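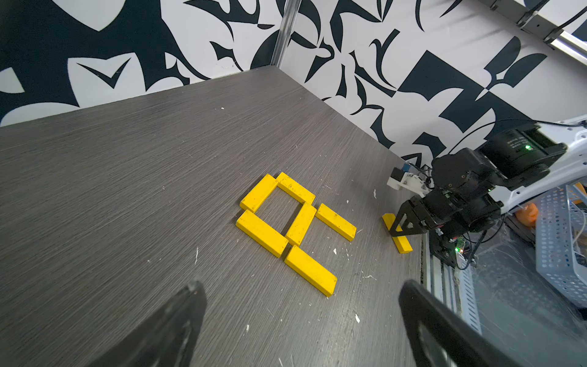
Yellow blocks on the gray table during a checkup, with the second arm's gripper down over one of them.

How to Give a Two-Arm Table Cell Its Regular Checkup

3/20/26
By Fiona Mackay
5 min read

If you look after a small two-arm cell like ours, you already know how easy it is to leave it alone as long as it keeps running. I was that person for most of last year! Then in September the left arm started setting blocks down a little crooked, I spent a whole evening blaming the software, and the trouble was a loose finger plate. So now I do a proper checkup every 600 run hours, and I thought I'd write it all out for anyone who has inherited one of these and feels a bit shy about taking a screwdriver to it.

Set aside an afternoon the first time. You'll get quicker, I promise.

What you'll need

A set of small hex keys, a soft brush, a lint-free cloth, a flashlight, a paint pen for marking screws, and the yellow wooden blocks you normally use for practice. If you keep a logbook (please keep a logbook), have it open beside you with a pen that works.

Step 1: Park the arms and cut the power

Send both arms to their rest pose from the control screen and wait until they've stopped moving. Support each arm with one hand as you switch off its supply, as the joints go limp and the whole thing will sag toward the table. Unplug at the wall too. I label the plug with a bit of tape so that a helpful passerby doesn't put it back in while my fingers are in the gripper.

Step 2: Clean the table

A wood-grain top hides crumbs and grit surprisingly well, and ours always seems to collect little white specks and flecks no matter how often I go over it. Brush everything toward one corner, lift it off with the cloth, and then do the same along the base rail where the circuit board is mounted. Go gently around the board and don't use anything damp there. Wipe the blocks while you're at it. Scuffs on them are fine, but grit stuck to a face will make the block rock in the grip, and you'll end up chasing a fault that isn't there.

Step 3: Check the finger plates

Take hold of each plate and try to wiggle it. You're feeling for any play where it meets the servo. If it moves, snug the screws a little at a time, going back and forth between them, and put a dab of paint across each screw head when you're happy. Next time you can see at a glance whether one has turned. Look at the tips with the flashlight as well, and swap a plate if its edge is chipped or bent. Rupert Ortner, who built our cell and still answers my messages at odd hours, taught me to change plates in pairs, and I've stuck to that ever since.

Step 4: Follow the cables

Run your fingers along every cable from the base to the wrist. With the power still off, move the arm slowly by hand through its full reach and watch the loops. They should open and close freely without rubbing on a joint or pulling at a connector. If one goes tight, loosen its tie and feed in some slack. Do the small camera at the wrist too, both the plug and the bracket.

Step 5: Power up and look at the lights

Clear your hands and tools off the table, plug in, and switch on one arm at a time. On ours there's a green light on the side of the big motor joint and a tiny one on the circuit board at the base. If either stays dark, switch off again and go back to the connectors before you try anything cleverer.

Step 6: Test with the blocks

Lay several blocks flat at different angles, some touching end to end and some off by themselves. A tidy row only tests one wrist angle, so make it messy. Put one out near the edge of the table as well, where the arm has to reach in an awkward way. Then run 25 slow picks with each arm, and keep a hand near the stop button throughout. Write down any block that slips or lands twisted, and note which way it was lying.

If the misses all lean in the same direction, redo the wrist camera calibration. If they're scattered, go back to Step 3 and feel those plates again.

Last thing, write the hour reading in the log. Mine said 2,291 at the last checkup and 2,794 today, so I was early for once, and the left arm still needed a quarter turn on one screw.

Questions or corrections: write to Fiona at the Cladotia workshop desk | © 2026 Cladotia | Back to top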